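3.2 Shared snack points and how they are laid out

The second part of the study looked at the snack points themselves. By a snack point we mean any table, shelf or counter in a shared workplace where food is put out for anyone to take, without a till and without a person serving. Most of the earlier work on this subject deals with canteens and vending machines, where the choice of container is made by the supplier. At a snack point it is usually made by whoever last did the shopping, and the results vary a good deal from one building to the next.

We visited sites at Ekström and Rellmont during February. Both firms agreed to let us look at the tables and to talk to the people who stocked them, on condition that we did not record who took what. The Ekström sites had one table per floor. At Rellmont the arrangement was looser, and in two cases the snack point had moved between our first visit and our second. We treated a moved table as the same table if it kept the same containers.

For each table we noted three things: what kind of container was in use, whether the goods in it were standing up or lying down, and whether a person at the table could read the name of the product without picking it up. Bare tabletop was also noted, as several stockers told us they kept a clear space on purpose so that deliveries could be put down and sorted. Others said they had never thought about it.

Containers fell into a small number of types. Flat trays were common and easy to wipe, but anything round tended to roll in them, and stockers often left them until last. Baskets, usually wicker, held the most for their size and were liked for their looks. Their drawback was that goods ended up on top of each other, so that what was underneath was seldom taken. Clear tiered stands were the most expensive of the three and the most often praised. They show the goods at different heights and can be seen through from the side, though a tall pack on a lower step can still hide what is behind it.

Tables with more than one type of container were of particular interest to us, as they let the same goods be compared in different positions. Figure 4 is from one of these.
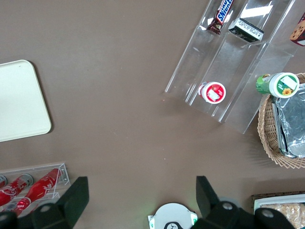

Purificación Escobar
Lead author, site visits and coding

Figure 4. Mixed snack table with a cream-white tray (left), a clear acrylic tiered stand and a wicker basket (right).

The tray in Figure 4 was coded as empty and the stand as in use. The Snickers bar in the top section was coded as readable, the name being in large white letters on blue. The red-and-white container in the middle channel was harder to place under our scheme. It faces the viewer end on, and the lid carries a white sticker, so the body of the container, where we would normally look for the product name, does not help. We coded it as lying down and not readable. The green cylinder between the stand and the basket was coded in the same way for position, as it lies on its side, partly over the basket's edge. Its lid has a sunflower on it, and we added a note for a picture on the lid, a category that was not in the first version of the scheme.

Cylinders gave trouble at nearly all the sites. They are made to stand on a shelf, with the name running round the body, and a stepped stand with narrow channels invites people to lay them down. Once a cylinder is on its side, the lid or the base becomes the front of the pack. Few lids carry a full product name. Stockers dealt with this in different ways. At one Rellmont site the cylinders were kept upright on a tray with a folded cloth under them, and at another they had been given up altogether in favour of bars and small boxes.

Stickers were a separate matter. Some tables used them for dates, some for prices where there was an honesty box, and some goods came with them already on. We did not try to tell these uses apart from the coding sheets alone, and the sticker count is reported only as present or absent.

In all, 1220 items were coded across the two firms. Of these, 89 could not be given a position because they were leaning against something else or had slid partly out of their container. They are left out of Table 5 but kept in the totals. A second coder, working from the same sheets, went through a part of the set, and differences were settled by talking them over. Most concerned the word "leaning".

We had also planned to include the stands sold by Brillside and Gukden as separate types, as the depth of the step is not the same in each. Too few of the tables had a stand whose maker could be established, and the two are treated together in what follows.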